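# Seating the Small Screw

Most damage to a small assembled part is done in the last quarter turn. The screw has run down its thread without trouble, the head has met the surface, and the tool is still turning. What happens next depends on the clutch, the bit, the material under the head and how squarely the driver is standing over the work.

The assembly shop at Zosbridge repairs and rebuilds light bench equipment, mostly brackets, plastic housings and ring-shaped covers. Lamai Intarasuk has kept its fastening log for four years. The log lists 2,629 screws that had to be removed and driven again. Stripped threads in plastic account for the largest group. Damaged recesses come second, and heads left standing above the surface come third.

None of these faults needs an unusual cause. A screw driven into plastic cuts or follows a thread that is much weaker than the screw itself. Once the head is seated, further rotation pulls the thread upward until it shears. The operator feels the resistance rise, then fall. By the time it falls, the hole is spoiled.

## Bit and recess

The bit should reach the bottom of the recess before the trigger is pressed. A bit one size too small will turn the screw for a while under light load, which is why the mistake survives in so many shops. Under final torque it climbs out and rounds the edges.

Intarasuk's practice is to fit the bit to the screw by hand and rock it. If it moves noticeably from side to side, it goes back in the rack. Short bits are preferred where the work allows, as any wobble in the chuck grows with length. A long bit is kept for recessed holes that the nose of the tool can't enter.

Round heads in a shallow counterbore need extra attention. The head should sit on the floor of the recess with even clearance. A head that touches one wall is a sign that the hole was entered at an angle.

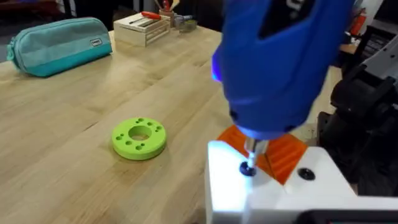 Should a screw going back into a used plastic hole be started with the power tool?

It should be started by hand. Turn it backward with light pressure until it drops slightly into the old thread, then turn it forward two full turns before using power.

## Setting the clutch

An electric screwdriver with an adjustable clutch is set from below. The shop starts at the lowest setting and raises it one step at a time on a scrap block of the same material, with the same screw and the same depth of hole. The first setting that brings the head fully down is the one used. There is no margin added on top.

Sum-yee Kwan, who wrote the shop's bench sheet, considers the scrap block the most neglected item in small assembly. "People test on whatever is nearest," she says. "A screw in pine tells you nothing about a screw in a printed part."

Printed plastic is the more variable case. Wall thickness, fill and layer direction all affect how much load the thread will carry, and two parts from the same file may behave differently if they were printed standing up and lying down. Kwan's sheet gives a separate clutch setting for each orientation. It also calls for a lower speed – heat from a fast screw softens the plastic around the thread, and the clutch then reads a resistance that drops again as the part cools.

On metal inserts the procedure is simpler. The thread is strong enough that the limiting factor is usually the insert's grip on the plastic around it. Watch for an insert that rises with the screw. If it does, the screw is being used as a jack and the hole probably isn't deep enough.

## Rings and flanges

A flange with a circle of holes is tightened in two passes. In the first, every screw is run down until the head just touches. In the second, each is brought to final torque, working across the circle to the opposite hole each time and then moving over. Going directly around the ring pushes the part ahead of the tool and leaves the last hole misaligned.

Bořivoj Štěpánek machines rings for the Gullthorpe workshop and adds a third step for thick parts. After the second pass he returns to the first screw and checks it with a hand driver. It will often take a little more, as the later screws have drawn the part closer to its seat. He doesn't use power for this check.

Loose rings are stored flat. A ring stood on edge will roll, and one hung from a nail for a season can pick up a slight set if the plastic is soft. Štěpánek stacks his on a dowel with a card between each.

## The bench surface

Pale wood suits this work. Black screws show up on it clearly, and a dropped washer doesn't skid as far as it would on steel. The surface should be plain, with no tool tray let into the middle where a part might rock. Zosbridge sands its tops lightly each May and finishes them with a thin hard oil, wiped off before it pools in the grain.

Items that are not part of the job belong toward the back. Parveen Dhanial, who planned the bench layout at Zandercombe, allows a small pot and one upright container within reach and moves everything else off the top. Her concern is mainly with rounded bases. A cylinder with a domed end can't be relied on to stay where it's set down, and one that tips during a job tends to travel toward the open work. She uses a shallow cup or a ring of cork for any such item.

Zippered cases are acceptable for bits if they're closed after each change. Open crates are better for hand drivers, which can be laid across the top and picked up without looking. 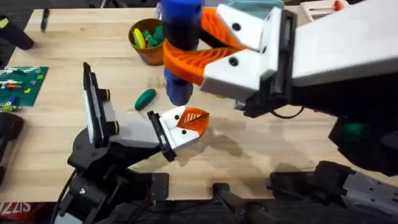
## Thirteen minutes of upkeep

The Zosbridge shop closes each shift with a fixed routine. It takes 13 minutes and is done in this order:

1. Remove the bit and wipe it. Discard it if the tip is bright on one side only.
2. Return the clutch to its lowest setting.
3. Wipe the nose of the tool and the mouth of the chuck with a dry cloth.
4. Run a magnet over the benchtop, then a soft brush.
5. Check the scrap block for usable holes and cut a new one if few are left.
6. Put the charger cable back on its hook.

The second step was added after Colleen Robichaud took over the evening bench and found the clutch set for a steel bracket. She was fitting covers to plastic housings at the time. Four of them went into the log, with the note "threads gone, all corners," and the replacement housings came from Tóth the following month.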